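Basket making in Pivbridge

Basket making was the main trade of the market town of Pivbridge from the early nineteenth century until the years after the Second World War. The low ground beside the river flooded each winter and was of little use for corn, but it suited willow, and by 1850 there were 321 acres of osier beds in the parish.

Rods were cut between leaf fall and the end of February, sorted by length and tied in bundles. Those sold as "brown" were dried with the bark on. "White" rods were stood in shallow water until spring and then stripped, work done largely by women and children and paid by the bundle. "Buff" rods were boiled before stripping, which stained them a reddish tan.

The largest employer, Bednarek and Sons, had 179 workers at its height and supplied hampers to laundries, bakers and the railway. Smaller workshops made fruit baskets and cradles. In the firm's best year it sent out 3,910 hampers. Demand fell as cardboard and plywood boxes became cheaper, and most of the beds were grubbed up for grazing. The Bednarek works closed in 1958 and the building was later divided into flats.

Willow is still grown on 25 acres at Tronell, to the south of the town. The Pivbridge museum holds tools, order books and a set of apprentice pieces.
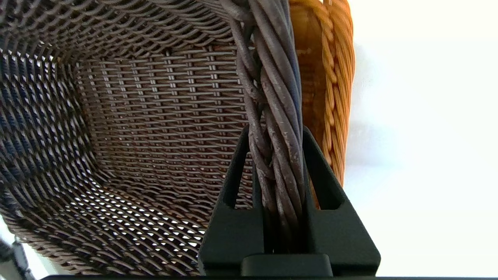
Entry by Weronika Pawlak. Last revised July 2022.

Stake-and-strand work, in which thinner weavers pass over and under fixed uprights, is found well beyond willow districts and is also carried out in cane and in synthetic strands. For the growing of osiers, see Willow cultivation. For the family firm, see Bednarek and Sons.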